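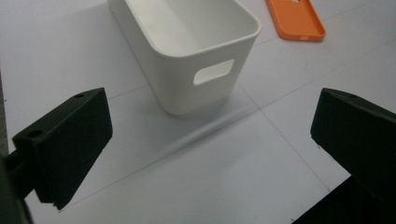

The white bin, empty, with the orange phone case next to it.

Posted by Rin Yagi
14 December 2022

The desk accessories lived in three drawers until July. I moved them into open bins that month and have changed the bins once, from the tall Nirach ones to the lower type I use now. These are my notes on the second version.

The bin is white plastic with rounded corners, a thick rim and a handle cutout in the front face, just below the rim. It narrows slightly toward the base. That taper matters when you plan a shelf. Measure at the rim, then add clearance. My shelf opening is 218 mm wide, and I left 40 mm free so that I can get a hand down the side. Measuring at the base gave me a number that was too optimistic, and the first bin I bought went back.

The thick rim costs a little internal width. In exchange, the rim does not flex when the bin is pulled out by the handle with a full load. Mine holds 700 g of cables and adapters at the moment. The Nirach bins had a thin lip that bowed at less than that.

A shallow bin has one layer of contents, two at most. With the tall bins I had four layers and only ever used the top one. Everything underneath was duplicates of things I had bought again.

Sorting was done on the table with the bin empty. The order I use:

Chargers and cables first, coiled, each with a tie.
Adapters next, along the front wall.
Cases and covers last, flat, open side up.

Phone cases are the awkward category. They weigh almost nothing and take up a lot of floor area. The orange one is staying because it still fits a phone in use. Two older ones, both from Trultard, did not fit anything I own and went into the donation bag. If you keep several of the same size, nest them. Soft cases nest badly and should go in on edge.

Cleaning is warm water and a drop of dish soap. White plastic shows graphite and cable dust quickly, mostly in the curve where the walls meet the floor. I tried a melamine sponge on the old bins and it dulled the finish, so I have gone back to a cloth.

The whole job took 43 minutes, including labels. Next is the Ebihara shelf in the hallway, which has a deeper opening and will need a different bin.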